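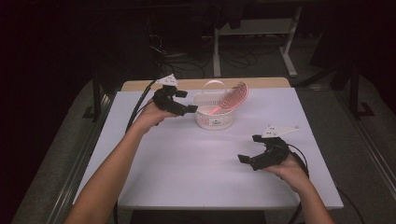 Reinigung am Tag: mein erstes halbes Jahr ohne Nachtschicht

20. Oktober 2025

Ihr Lieben, ich hatte euch im Frühjahr versprochen, von unserer Umstellung zu berichten, und dann kamen die Heizungswartung, der Umzug der Poststelle und mein Urlaub dazwischen (schön war's, danke der Nachfrage!). Jetzt also endlich.

Bei Skondell wurde immer nachts geputzt. Ich betreue das Gebäude seit elf Jahren und kannte vom Reinigungsteam lange nur die Zettel, die morgens an der Teeküche klebten. Als der Vertrag mit Verbeke zur Verlängerung anstand, habe ich vorgeschlagen, den größten Teil der Arbeiten auf den Tag zu legen. Begeistert war anfangs eigentlich nur Rianne Aerts, die das Team leitet und seit Jahren gern einmal vor Mitternacht ins Bett wollte.

Die Sorge im Haus war natürlich der Lärm. Wir haben deshalb die Staubsauger getauscht und für jede Etage ein Zeitfenster festgelegt, und bei 337 Arbeitsplätzen könnt ihr euch vorstellen, wie viele Wünsche da zusammenkamen! Die Buchhaltung wollte nur vor neun, der Vertrieb auf gar keinen Fall vor neun, und im zweiten Stock hat man mir eine Tabelle mit 55 Zeilen geschickt, die ich bis heute nicht ganz verstehe. 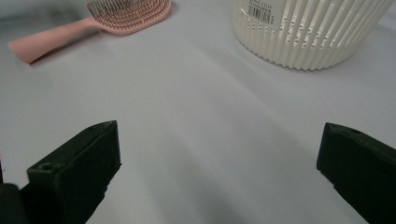
Tischplatte in mattem Grauweiß

Seit Juni läuft es nun ziemlich rund. Die Leute räumen ihre Tische ab, wenn sie den Wagen kommen sehen, und man grüßt sich mit Namen. Das Licht bleibt abends aus, was mich beim Heimfahren jedes Mal freut. Nur die Sanitärräume sind mittags noch ein Streitpunkt, da müssen wir wohl noch einmal an den Plan.

Zu den Kosten schreibe ich etwas, sobald die Jahresabrechnung da ist.

Kommentare

Gijs Visser: Danke für den Bericht! Wie macht ihr das mit den Besprechungsräumen?

Saranya Kurian: Bei uns ist es am Staubsauger gescheitert. Welches Modell habt ihr denn genommen?

Jericho Belmonte: Die Tabelle würde ich zu gern sehen :-)

Startseite Über mich Archiv Kontakt Impressum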